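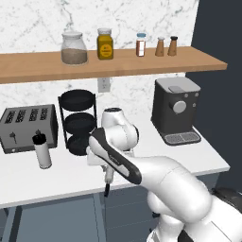

Re: Kitchen cell, arm keeps creeping on the hold pose

Posted by siiri_r, 25 June 2020
Okay so I went through the setup again last night. My hold pose parks the gripper over the counter, in front of the three-tier stand, and joint 2 slowly sags while the Ukora controller swears everything is fine. Payload in the config is 1,983 grams. Anyone?

Posted by dutine_fan
Payload's wrong. Mine did the same thing until I weighed the gripper with its bracket and typed in the real number.

Posted by siiri_r
Did that already! Twice. I think it's the joint 2 gain, it's still at the default 2,336.

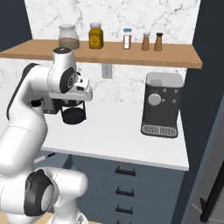 Re: Re: Kitchen cell, arm keeps creeping on the hold pose

Posted by Facundo Bustos
Please don't touch the gain yet — you'll be chasing buzz for a week. Open the gripper, leave it empty, park it short of the coffee machine and log joint 2 for 8 minutes. Then redo the zero offset.

Posted by dutine_fan
Still say payload, sorry.

Posted by siiri_r
Ha, fine, I'll do the log first and post the file tonight. Does the Bilus plugin save offsets, or do I write them down?

Posted by Facundo Bustos
Write them down.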